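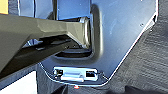 Latch clip and recessed opening, blue-gray panel

Clothes Storage Working Group
Minutes of the second meeting

Chair: Aarti Goel
Attending: building services, operations, purchasing, health and safety. Laundry sent apologies and a written note (see item 5).
Minutes taken by: purchasing
Circulation: those attending, laundry, front office. Comments in writing to the chair.

Papers taken as read: minutes of the first meeting; Vekard quotation, second revision; Drelleo fitting sheet; hanger price list from Khasawneh.

The minutes of the first meeting were accepted with one correction. Under item 3, "shelf height" should read "rail height". The rail has since been dropped from the design, so the correction has no effect on the order.

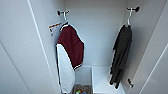
Trindau, 4th August

The meeting opened at 10:05 in the ground floor changing area. The chair asked that items be taken in the order of the agenda, with item 4 held until purchasing had the revised quotation on the table.

1. Scope

The group confirmed that its scope is the inside of the clothes units, the door edges and the latches. Benches, floor drains and lighting belong to the building program and are not to be discussed under this heading. Operations asked whether the name labels fall within scope. They do, but only as to where they are fixed. The wording is for the front office.

2. Hooks and hanging

The trial arrangement has hooks near the top of the compartment, on the side walls, with each garment on its own hanger. Garments hung in the trial unit at the time of the meeting included a maroon top with a white collar trim and a dark one.

Operations reported that a top with long sleeves needs more drop than was allowed for in the first drawing. The drawing was based on folded sleeves. In daily use people hang a top and walk away, and the sleeve ends come down well below the body of the garment. Building services will redraw with the sleeves hanging free.

There was some discussion of hook position. Two options:

Option A: one hook on each side wall, set at the same height.
Option B: both hooks on the back wall, 200 mm apart.

Option B leaves the side walls plain and makes the compartment easier to wipe down. Against it, two heavy tops on the back wall would overlap, and the one behind would have to be taken off first. Option A was preferred. Health and safety asked that the hooks have rounded ends whichever option is used. Agreed.

The hook fixing is to be checked again after the trial. The fitting sheet gives one screw length for all panels, and building services does not believe it is right for the side panel.

Action 2.1: building services to redraw the hanging space.
Action 2.2: building services to ask Drelleo for the correct screw length for the side panel.

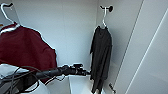

3. Hangers

Purchasing had obtained prices for white plastic hangers and for wood. The plastic hanger is thinner, takes up less width and can be washed. The wood hanger holds the shoulder line of a heavy top better. Laundry's note favored plastic on the grounds that damp collars mark wood.

The first lot is 300 plastic hangers, all white, to be delivered in boxes. Of these, 40 are to be kept back in the store cupboard as spares. The price list has a second line for hangers with a turning hook. Operations saw no use for this: a garment left to twist on its hanger ends up facing the side wall and takes more width at the shoulder. The fixed hook was chosen.

The neck opening of the hanger hook must clear the end of the coat hook without force. A loose sample had been checked by hand against the trial hook and passed. Purchasing noted that the sample came from an older batch, and the supplier will be asked to confirm that the dimensions are the same.

Action 3.1: purchasing to place the hanger order with Khasawneh once the dimensions are confirmed.

4. Panels and edges

The revised Vekard quotation was tabled. It covers 97 compartments. The earlier revision had one more, which was the double unit next to the boiler room door; this has been taken out and will be priced separately.

Finish. The pale finish is kept for the interiors. Operations raised the matter of smudges, which are a problem on any smooth panel with a slight gloss. Matte costs a little more. The group asked for the price difference for doors only, with interiors left as quoted.

Edges. Health and safety had asked at the first meeting for all exposed panel edges to be chamfered or capped. The quotation includes chamfering on long edges but is silent on the short ones. Vekard to confirm in writing.

Back ledge. Building services would like to remove the ledge at the bottom of the back wall to gain depth. Operations objected, as small items would otherwise be left on the floor of the unit. The ledge stays. Its depth may be cut back if the redraw under action 2.1 calls for it.

Action 4.1: purchasing to get the matte price for doors.
Action 4.2: purchasing to get written confirmation on short edges.
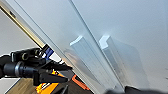
5. Clear brackets

Clear plastic was preferred to painted metal for the brackets, mainly for cleaning. Scratches show less on it than chips do on paint, and there is nothing to rust. The drawback is that clear parts are hard to see against a pale surface during fitting, and the fitter at the trial had asked for a paper template. Building services will make one.

The laundry note asked whether the brackets will stand up to the cleaning spray now in use. The fitting sheet does not say. A loose bracket will be left in contact with the spray for a week and then looked at for clouding. If it clouds, either the bracket or the spray has to change, and the group would sooner change the spray.

Brackets are to be set parallel and fixed before the unit is stood up. Fixing them afterward is possible but slow.

Action 5.1: building services to make the template.
Action 5.2: laundry to run the spray test and report.

6. Latches

The rim around a latch opening should be soft enough not to catch a sleeve or a fingertip. Health and safety read out the wording proposed for the order: "rounded corners, rim free of burrs, no sharp lip at the lower side." Accepted without change.

Latch clips are to be supplied loose, with spares, and packed apart from the screws. At the last delivery they came in one bag and sorting took most of a morning.

Operations asked for a key schedule. Deferred until the door count is final.

7. Labels

Labels go on the outside of the door, upper corner on the hinge side. Nothing is to be stuck to the back wall or the interior side panels. Existing stickers in the old units will be left where they are, as those units are leaving the building.

8. Other business

The store cupboard shelf is almost full. Operations will clear it before the hangers arrive.

Purchasing asked that drawings be sent as one file per unit type.

9. Next meeting

In September, same room. The chair will fix the day when the spray test result and the redraw are both in. Actions 2.1, 4.1 and 5.2 will be taken first.

The meeting closed at 11:20.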